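Chapter 2
Moving Bridges: Spans That Get Out of the Way

I grew up on the wrong side of the Killov swing bridge, and I was late for school a lot. The bell would ring, the gates would come down, and the whole roadway would turn slowly on its pier until it pointed up the river instead of across it. My teachers never believed the bridge story (it was true maybe half the time). I still think that's why I ended up teaching structures!

In Chapter 1 we dealt with bridges that stay put. Now we get to the ones that move, and I'll warn you that I like them far too much. You'll meet three main kinds. A swing bridge turns on a pivot, a bascule bridge tips up like a seesaw, and a vertical lift bridge goes straight up between towers like a very wide elevator.

We'll start with the lift bridge at Kestach, mostly because the numbers are easy to work with. The moving span is 179 feet long, and when it's all the way up, boats get 141 feet of clearance above the water. The span weighs 1,282 tons. You'd think you'd need huge motors to raise that, but the counterweights hang from cables over the tops of the towers and balance nearly all of it. The motors mainly deal with friction, wind, and whatever snow has piled up on the deck — and getting the thing moving in the first place.

Balance is the idea I want you to hang on to as you read. When the Cludo bascule got a new, heavier deck one September, the crew had to add weight at the short end before they could open it to boats again. We'll work through that job in Section 2.3, and you'll need your notes on moments, so go dig them out.

After that come locks, bearings, and the Kettunen crossing, where two leaves meet in the middle and have to carry trucks without bouncing. I rewrote that section on 7/5/21 after a reader wrote in about the center lock, and I'm glad they did.
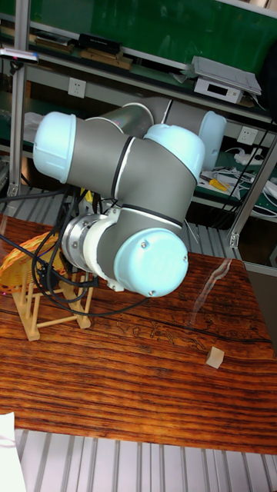 My old edition says the center lock at Kettunen carries bending as well as shear, and I worked the problems that way, so please tell students to check which edition they have before they start on the two-leaf questions.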